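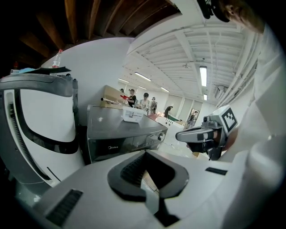 the microwave corner. Midea, steel top, one knob that I can see, little QR card sitting on it

ok so day one in the shared laundry + snack room. quick thread, typing this between loads

microwave first. silver, dark glass door, shows every fingerprint so it gets a wipe before anything else. Cardboard box behind it is staying till I find out whose it is

somebody's water bottle too, the red cap one. claim it by Friday or it goes on the lost shelf

Roel Coppens left me a note with the supply numbers. 314 scoops of powder since September?? who is scooping. who is writing it down

now the washers. main job today is the detergent drawers, they get gunky in the corners and then people write in about white streaks on there black jeans

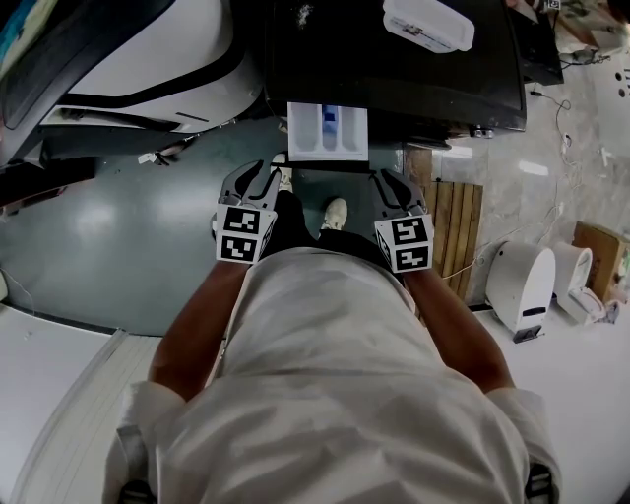

drawer pulled out. blue stuff in the middle compartment, tub with the lid parked on top

if yours looks like this — pull it all the way out if it lets you, warm water, old toothbrush, do the slot behind it as well. Ten minutes. then leave it open a bit so it can dry

also white specks on that shiny black top. powder maybe? damp cloth first, then a dry one or it smears

please put the lid back on the tub after. it clumps so fast in here, last one went solid and that was 67 bucks of the big Warimel size gone

floor is tomorrow. teal green, looks great, shows evrything

ok buzzer went, moving my towels over. more later if the dryer behaves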